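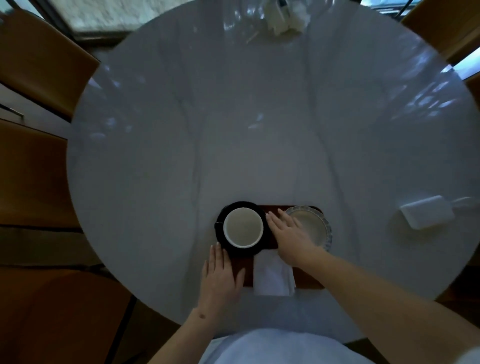
Notebook 11, p. 62

Sunday, after lunch

Table-setting demos, by hand, no arm yet. I did most of the morning myself and I am so tired of napkins. The idea (Ruwan's, from the Drallcombe meeting) is that we show the whole job with bare hands first, get plenty of variety into it, and only then move on to driving the arm remotely for the bits where the fingers matter. Target for this table is 150 good ones. We won't get there this week and that's fine.

Note to self on pace: I rush. Played a couple back at half speed and they still looked hurried. Luuk is much better at this, he moves like he's pouring hot soup the whole time. Try counting one-two before letting go of anything.

Other thing -- hands in the way. When I reach for a dish on the right I tend to come straight over the top with my palm, and then the rim is hidden just when the model needs it. Come in from the side where there's room.

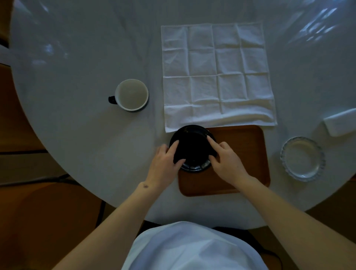
Wouter wants the dishes started from messier places too, and he's right. If every run begins with the tray square to my stomach, the Satuder policy will learn "tray is always there" and fall over the first time somebody nudges it. So: turn the tray, swap sides, leave a napkin open now and then. Dark bowl on the tray, dark bowl off the tray. I'm writing the start layouts on cards and shuffling them, or else I'll drift back to my favorite three by mid-afternoon, I know myself!

Glare from the windows is a pain on this tabletop. Ruben says leave it, real tables have glare. Rasmus says blinds. I'm with Ruben for now, but would like to see the depth numbers first.

Still open:

1. Clip 966 has no end marker. Trim by hand or throw out? Ask Luuk.

2. Napkin folding as its own task, or part of table setting? I keep going back and forth -- leaning toward its own, with corners held at both sides before it goes down. 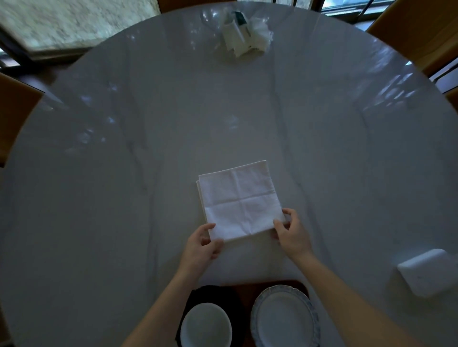

3. Remote sessions on the Turden arm. Need the grip limit turned down before it goes near any glass. Rasmus has the settings file, I think, or it's still on the Schouten laptop.

4. More people! Two pairs of hands isn't enough.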